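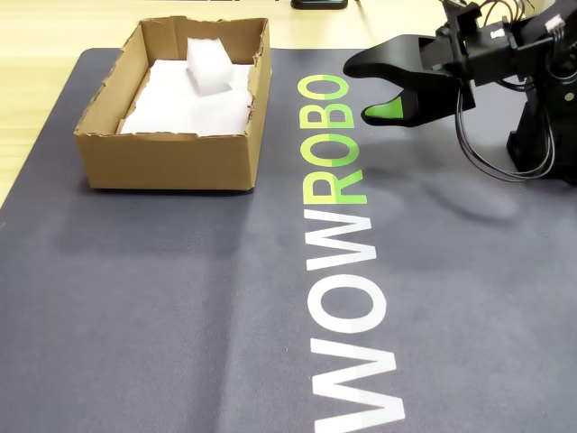 The Donkey Who Reads Along

I went to Skamthorpe to write about a library and came home in love with a donkey. His name is Clollov, he's gray and a bit round in the middle, and on Monday afternoons he stands in the courtyard behind the children's room while kids read to him. Some of them read very badly. He doesn't seem to mind!

His owner, Augustina Abugri, got the idea after her grandson refused to read aloud at school but would happily read seed packets to anything with four legs. She wrote it all down, had it illustrated, and last July a small press called Tesstead brought it out as a picture book. They printed 737 copies (she'd asked for 500, so she figured she'd be giving them away at Christmas until she was 98). The last box sold before the leaves were down.

I read it in my car before going in, which was a mistake, as I had to fix my face afterward. Page 10 got me. Clollov waits at the gate for a boy who has moved away, and there are no words at all, just the gate and his ears.

Kamrul Siddiqui did the paintings. He told me he'd never drawn a donkey before and spent 2 weeks getting the knees wrong. "I kept making a sad horse," he said. His donkey has exactly the look of the real one, sort of patient and sort of planning something.

When I visited, a girl in yellow boots was reading the book to Clollov himself. She stopped at every picture and turned it around so he could see. He tried to eat the cover. She told him no, found her place and kept going.

A second book is on the way, with a goat named Pathirana in it. Augustina says the goat is real too, and much ruder, and she isn't allowed anywhere near the library.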